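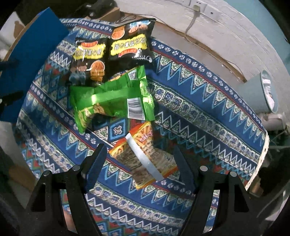
Can I mail bags of snacks to a friend without them turning to crumbs?
Mostly they'll be fine, as long as you use a box instead of a padded envelope and fill it so full that nothing can slide.

Hi all,

I'm borrowing the question from Rhiannon's message (quoted at the bottom, shortened a bit) and that's my answer, but I have opinions about snack swaps so you're getting the long version.

I've sent 14 of these boxes now and had more than a few sent to me, and the crushed ones were nearly always in mailers. A mailer gets stood on, basically! A small box with stiff sides costs a little more in postage and it's worth every cent. My last one to Eugénie weighed 378 grams packed, so we're not talking about freight here.

What I do is lay everything out on the table before I even look for a box. Glossy packets are slippery little things and they never stack the way you think they will, so I shuffle them around flat until I've got something close to a rectangle, and then I go find a box that size. If I do it the other way around I end up with a huge box and half a newspaper in it.

Then the heavy stuff goes on the bottom — anything saucy or chewy, the dense little packets that feel like a beanbag. Puffy bags go on top. Please don't prick the puffy ones to let the air out! Ewan did that once to save room and I got a bag of very stale something. The air is the padding. Leave it alone.

Heat is the other thing. I wouldn't send chocolate or anything with a coating after about May, but you've picked a good month for it, Rhiannon.

On labels: if your snacks are from the import store and you can't read the front, turn them over and look for the sticker with the ingredients in English. Sometimes there isn't one. In that case I leave the packet out if the person has allergies, full stop, even if it's my favorite. I tried a translation app on a bag from Takia and it told me the main ingredient was "happy sheet," so I don't lean on that too hard. Jessie reads some Chinese and has been very patient with my photos of packets, usually upside down.

Oh, and write a little note saying which one is spicy. I didn't, once, and Eilidh still brings it up.

Are we keeping the 20 dollar limit for the spring round? I'd vote yes, before postage.

Rhiannon, who did you get matched with?

Rhiannon Pumphrey wrote:
> Hello everyone, first-timer in the February swap. I have a pile of
> snacks for my match and no idea how to get them there. Can I mail
> bags of snacks to a friend without them turning to crumbs? I have
> padded envelopes left over from selling books. Also, is it rude to
> send things I haven't tried myself? Half of them I bought because I
> liked the colors.
> Rhiannon

P.S. Missed that last part. Not rude at all, I do it every time.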